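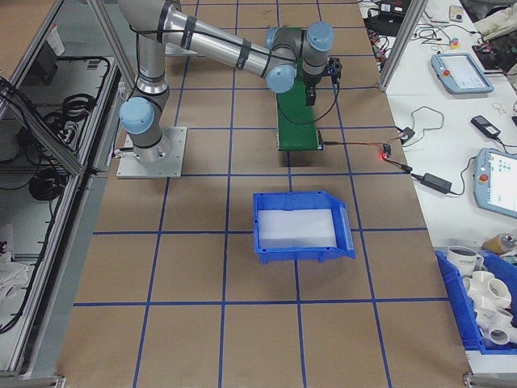
Home Animals Space Make & Do Maps Ask Us

How a Grid Turns a Big Space Into Lots of Little Ones

2018-10-19
By the Make & Do team, Hata Kids

8 comments 23 shares

Have you ever tried to tell somebody exactly where something is on a big table? "It's over there. No, a bit more that way. No, the other that way!" It can take ages. Now imagine the same table covered in squares. Suddenly you can say "three squares along, two squares up" and your friend's finger lands right on it. That's what a grid does, and it's one of the cleverest things you can make with a roll of tape!

What is a grid?

A grid is a set of straight lines going one way, with another set of straight lines crossing them. The shapes in between are usually squares. The place where two lines cross is called an intersection, just like the place where two streets cross in a town.

You already know lots of grids. There's graph paper, a chessboard, a crossword, and maybe the tiles on your bathroom floor (have a look next time you brush your teeth).

Why put one on a table?

A plain table is hard to talk about because every part of it looks the same. Lines give your eyes something to hold on to. If you put a plastic bin on top of an intersection, you can take the bin away, wash it, fill it up, and still put it back on the very same spot. The lines poking out from under its sides show you when it's straight, too. If one side of the bin is closer to its line at the front than at the back, the bin is twisted a little. Turn it until the gaps match!

Grids are good for sharing space as well. When a class of 23 children is sorting buttons or shells, each group can have its own squares, and things don't get muddled up nearly as fast.

Make your own

You will need:
Brown paper, enough to cover your table
Tape in a color that shows up well – dark blue looks great on brown
A ruler that measures 30 centimeters
A pencil
A box or bin with a low front

First, spread the paper flat and tape down the corners. Ask a grown-up which tape is safe for the table.

Put your ruler along one edge and make a pencil mark every 30 centimeters. Do the same along the opposite edge, and then along the other two sides. Join each mark to its partner with a long strip of tape. This goes much better with a friend at the far end, holding the tape tight!

Smooth the strips down from the middle outward. If one goes crooked, peel it up slowly and try again. Paper tears easily, so be gentle.

What about the bin?

Bins with a sloped, open front are handy because you can see inside and reach in without tipping them over. You can lay a flat piece of foam in the bottom, too. Foam is soft and squashy because it's full of tiny pockets of air, so small things land on it quietly and don't bounce and slide as much as they would on hard plastic.

Try the Lestard game

Put the bin on any intersection. One player closes their eyes and the other gives directions, like "8 steps forward with your fingers, then 3 to the left." Can you drop a pom-pom in the bin without peeking? Swap places and move the bin each time.

8 comments
Share Print Next: Why do maps have letters down the side?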